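Reactive Dyes, Hard Water and the Second Wash

Farzana Hashmi has run the color-fastness bench at Lerkero, a contract textile laboratory, for 11 years. Most of what crosses it is printed bedding. We spoke about why some floral sheets keep their color and others go gray, and about what a household can do with the answer. 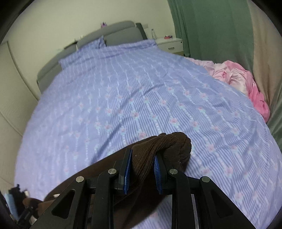
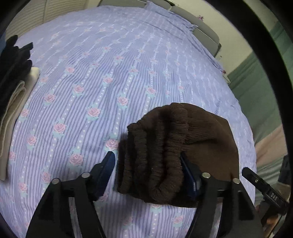
Printed stripes and small florals.

Hashmi starts with fixation. In reactive printing, part of the dye bonds to the cellulose and part does not. "The unbonded part has to be washed off at the mill," she said. "If the mill shortens the wash-off to save water, the customer finishes the job at home." Loss in the first wash is therefore a poor measure of the print. Her bench reports the second and the fifth.

Pigment prints behave differently. The color sits on the surface in a binder, and it leaves by abrasion. "You see it first where the shoulders and heels go. The pillowcase lasts longer than the sheet, unless someone sleeps with wet hair."

Last June the laboratory completed a series of 589 swatches for Hamow, a bedding wholesaler. Of these, 177 were rated below grade 4 for staining of the adjacent white cloth. Hashmi attributes most of the failures to one dark red used in rose motifs. Pale blues and lavenders gave little trouble in washing but did worse under the light-fastness lamp.

Water hardness was the variable she had expected to matter least. Her colleague Yasir Dogar repeated part of the series with hardened water and found a dull cast on the pale grounds. "It reads as fading on the instrument," Dogar said. "A rinse with citric acid took up to 718 hours of apparent aging off one sample. The dye had been there all along under the deposit."

Neither of them recommends vinegar in the drum as a routine. Dogar cites the door seal. Hashmi prefers a measured detergent dose, a full rinse and a load that fills no more than two thirds of the machine.

On drying she is brief. "Inside out, in shade. Pillowcases too."

The next series covers blended fabrics, where polyester and cotton take color by separate routes and fade at separate rates. Swatches are being cut now, and the first wash cycles start once the new reference cloth has been conditioned.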